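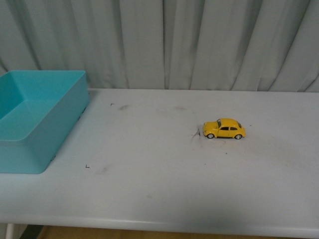 Why Do Shadows Change?

A shadow is a place that light cannot easily reach. Light travels in straight lines. When something solid gets in the way, the light stops there, and the patch behind it stays darker than everything around it.

You need two things to make a shadow: a light and something to block it. You also need a surface for the shadow to fall on, such as a floor, a wall or the ground. A bird high in the sky blocks some sunlight too, but its shadow is usually too faint to notice by the time it gets to the ground.

See-through, cloudy and solid

Some materials let nearly all the light through. Clear glass is one of them, and we call it transparent. Others let some light through but scatter it about, so you can't see clearly through them. Tracing paper does this, and the word for it is translucent. Materials that let no light through, such as wood, metal and thick card, are opaque. Opaque things make the darkest shadows.

Cloth can have light and dark stripes even when it is all one colour. Where it is folded, the parts that face the light look paler and the dips between them look darker.
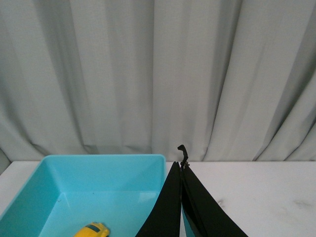
Why is my shadow long in the evening?
The Sun is low in the sky then, so its light comes at you from the side and your body blocks a long stretch of it. In the middle of the day the Sun is higher and your shadow is shorter.

Long ago people used this to tell the time. A sundial has a piece that sticks up, called a gnomon (say "no-mon"). Its shadow moves slowly round the dial as the day goes on. The Sun seems to be moving, but it is really the Earth that is turning.

Sharp edges and fuzzy edges

Look closely at the edge of a shadow. A tiny light a long way off gives a crisp edge. A big light, or a cloudy sky, gives a soft one. This is because light from a wide source comes from many directions and some of it creeps in round the sides. The darkest part of a shadow is called the umbra. The paler part round the outside is the penumbra.

Shadows under things are often the darkest of all. Light from above can't get into the narrow gap between an object and the table it stands on.
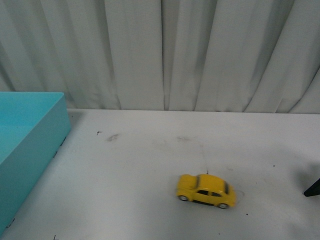
Try it yourself

You will need a torch, a small toy, a sheet of white paper and a ruler.

1. Put the toy on the paper and make the room dim.
2. Hold the torch 40 cm above the table and a little to one side. Draw round the shadow.
3. Now lower the torch until it is 18 cm above the table, without moving it any nearer to the toy or further away sideways. Draw round the shadow again.
4. Measure both shadows and write down the lengths.

The second shadow should be longer — the torch is lower, like the Sun in the evening. Never shine the torch into anyone's eyes, and never look straight at the Sun.

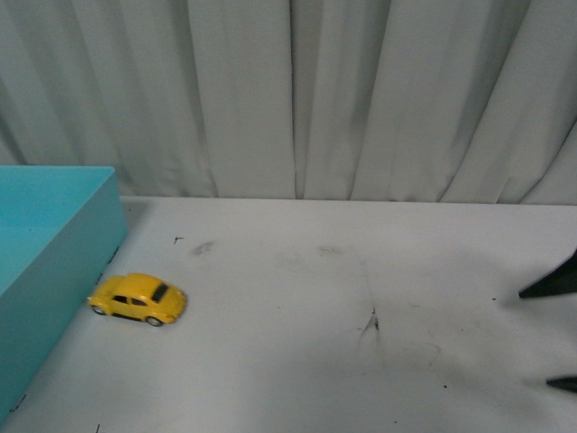
A toy car and its shadow on a white table.

Words to remember

Opaque: lets no light through.
Translucent: lets some light through.
Transparent: lets nearly all the light through.
Umbra: the darkest part of a shadow.
Penumbra: the paler edge of a shadow.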